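Care of Gymnastics Grips, Leotards and Chalk Gear at Home
Compiled by Charito Ignacio for the Trillero club pages

Leather grips fail at the fold and at the buckle strap. Check both before washing anything else in the bag. A crease that shows a pale line across its full width has lost most of its strength, and the grip should be retired.

Grips

Do not machine wash. Brush off loose chalk with a dry nylon brush, working from the wrist toward the finger holes. Glazed patches on high bar grips can be roughened with a wire suede brush, light pressure, 15 strokes at most. Water is acceptable on the wristband only. Dry flat, away from radiators, with the dowels uppermost. Leather dried over heat shrinks unevenly and the dowel will no longer sit square across the fingers.

Ring grips and high bar grips are stored separately. The dowel diameters differ, and a grip left under a heavier one takes its shape.

Water bottles and cups

Chalk sets hard in the groove under a lid. Soak the lid in warm water with a spoonful of white vinegar, then run a cotton swab around the groove. Remove any silicone ring first and dry it separately. Lids and cups should be put away apart until both are fully dry.

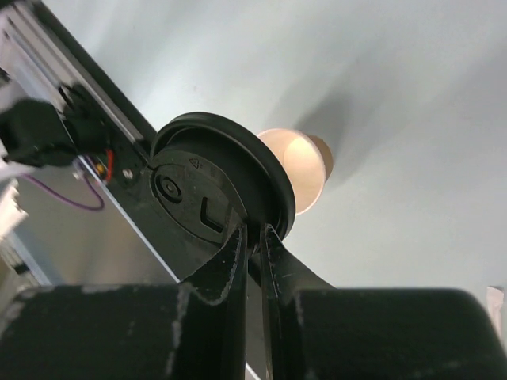 Black plastic cup lid, held by the rim.

Leotards and singlets

Rinse in cold water the same evening. Chalk is magnesium carbonate and does not dissolve well in plain water, so most of it has to be shaken out first, outdoors if possible. Wash inside out in a mesh bag at 30 degrees or below. No fabric softener – it coats elastane and the leg openings lose their grip. Competition leotards with stones are washed by hand and rolled in a towel. Do not wring.

White stirrup pants mark at the knee and heel. Bar soap rubbed in dry, left for 19 minutes and rinsed cold removes most of it. The Belex soap sold at the front desk works, as does any plain laundry bar. 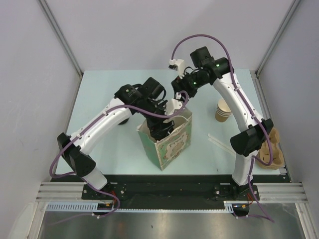
Tape residue on the wrists of long-sleeved leotards comes off with a little cooking oil on a cloth, followed by dish soap. Test an inside seam first. Foil prints will not tolerate oil.

Chalk

Keep block chalk in a rigid tub with a screw lid. Zip bags split along the seam once the block has broken into corners. Damp chalk can be dried on a baking sheet in a low oven, door ajar, for around 2 hours. Let it cool before closing the tub.

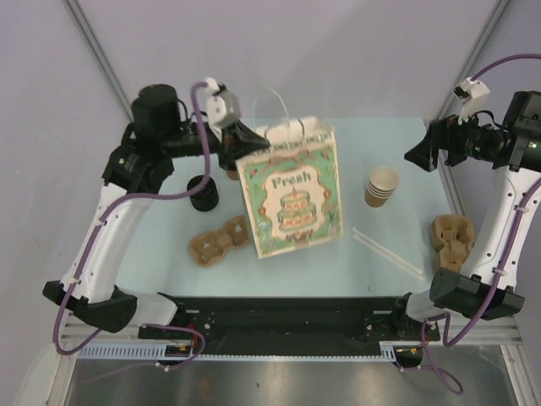

Honey or syrup used on parallel bars hands must be wiped off before grips go back in the bag. Sugar draws moisture and the leather goes tacky by Friday.

Bags

Empty the bag fully each October, when the Bañez hall reopens for the winter program. Vacuum the seams with a crevice tool, then wipe the lining with a damp cloth. Drudgate bags have a removable base board; take it out and wipe both sides. Leave the zippers open overnight.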